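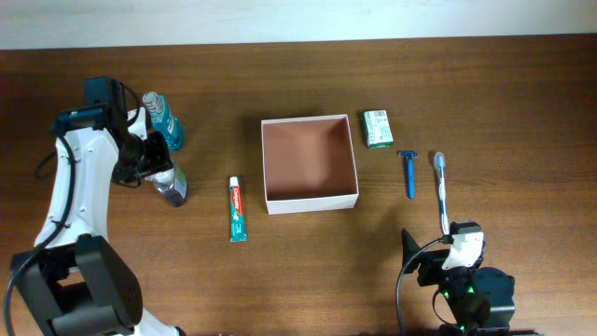 White arm with black joints, on a wooden tabletop

Plodier Lei exercise saddle

The Lei is the lighter of our 2 saddles for riding out and morning gallops. It is made in our workshop in Barkura for racing yards which need a saddle to last through many lots each day. The tree is half length, so the back of the horse stays free behind the rider.

The flaps are cut forward for short stirrups. The panels are filled with wool and can be filled again by any saddler – please ask for this once a year if the saddle is used daily.

Price: 375 euros, without girth and stirrups
Matching Teron girth: 255 euros
Set of four Lei saddles for yards: 1,240 euros

Colours are black or dark brown. New orders are sent in March. For questions about fitting, please write to Shuzhen Liao and tell her the breed and age of your horse.

Page updated February 8, 2023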